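Setting up a rehearsal shift for a two-arm robot in Flikura

Last updated 22 September 2019 by Rocío Figueroa, Mathebula

This page is for shift leads and handling staff who will be preparing work for the two-arm robot before it goes on the floor at Mathebula. It covers the rehearsal stage only, which is done in the Flikura simulator. You do not need to write code. You do need to know the job you are rehearsing, so please don't pass this to someone who has never done it by hand.

Before you start

You need a Flikura login with the Reviewer role, a job sheet in the Velico format, and one uninterrupted block of 60 minutes. Work in pairs if you can. One person drives the playback and the other keeps the log.

Job sheets written for people will not do as they stand. "Put the veg away" is a complete instruction to anyone who has worked a week here. For rehearsal it has to be split into reach, close, lift, carry, lower and release, with a pass condition against each.

Step 1. Choose the room and the items

Open the job in Flikura and pick a room from the library. The rooms are furnished as homes and do not match our depot. Leave them as they are. The surfaces and furniture vary on purpose, and a job that passes in only one room is sent back.

Add items from the stock list. Include at least one that has a compact body with thin parts coming off it, such as a radish with its leaves and roots left on. Set the grasp target to the body of the item. Flikura places the target at the centre of the whole model by default, and with leafy items that can put it well away from where you would take hold.

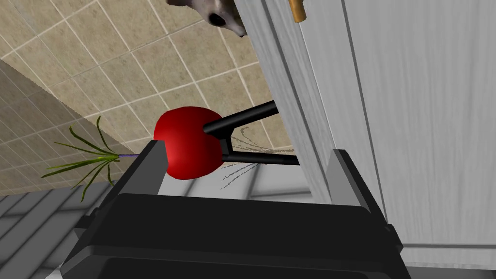 Set the approach speed to Low for the first session. Finger opening should be set wider than the body of the item by the margin on your job sheet. If the sheet gives no margin, ask the person who normally does the job how much room they leave for their own hand, and start from that.

Step 2. Run the batch

Press Run and leave the window open. A standard batch is 500 attempts. Flikura sorts them into Passed, Failed and Unclear. The Unclear pile is yours. On our first radish batch it held 184 attempts, and most of the afternoon went on it — allow for this when you plan cover.

Unclear does not mean the robot did badly. It means that the pass condition was written in a way the software could not settle. Fix the wording on the sheet first, then look at the motion.

Step 3. Check the overview

Switch from the close view to the overview. The room may appear steeply tilted. Do not correct the tilt in the viewer, as the log records positions against the original view and the two will no longer agree.

Check these in order:

Both grippers are in view.
The arms have room to reach forward without meeting furniture.
Small objects on the floor are noted in the log, including any beside the piece of furniture you are working near.
Items standing on top of furniture are marked Keep unless the job sheet names them.

The last one is missed most often. A plant pot or a figurine on a nightstand is simply something a person works round. Unmarked, it is available to the planner as a thing to be moved.

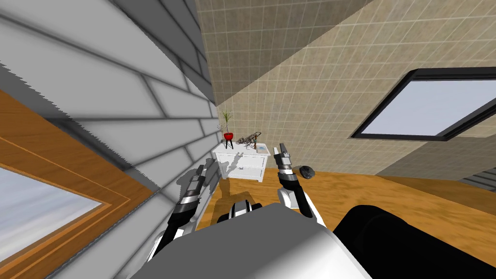 Step 4. Fill in the log

Use one line per fault. Write what you saw, then the time in the playback, then your initials. Leave the cause blank unless you are sure of it. "Left fingers closed early" is useful. "Vision problem" is not, and Gesier, who maintain the arms for us, will return it with a query.

Step 5. Agree the hand-back points

A hand-back point is where the robot stops and a member of staff takes over. Each job needs at least one. They are set by the people on the shift, and the shift lead signs them off.

Count the hand-backs as work. Under the old rota a handler did one job from start to finish. With the robot running, the same handler may be called across to finish parts of several, with log entries between. That is more walking and more reading, and less lifting. Our rota has carried 21 minutes of log time per shift to cover it, and any job that needs more should be raised before sign-off.

Staff who review batches are paid at the handling rate plus the reviewer supplement. Enter reviewer hours under their own code — if they go in as handling, the supplement is not applied.

Step 6. Send for sign-off

Attach the job sheet, the log and the list of hand-back points, and send them to the shift lead. Jobs received before the end of the month go into the October floor trial. Keep your own copy of the first version of the sheet, as Flikura overwrites it each time you save.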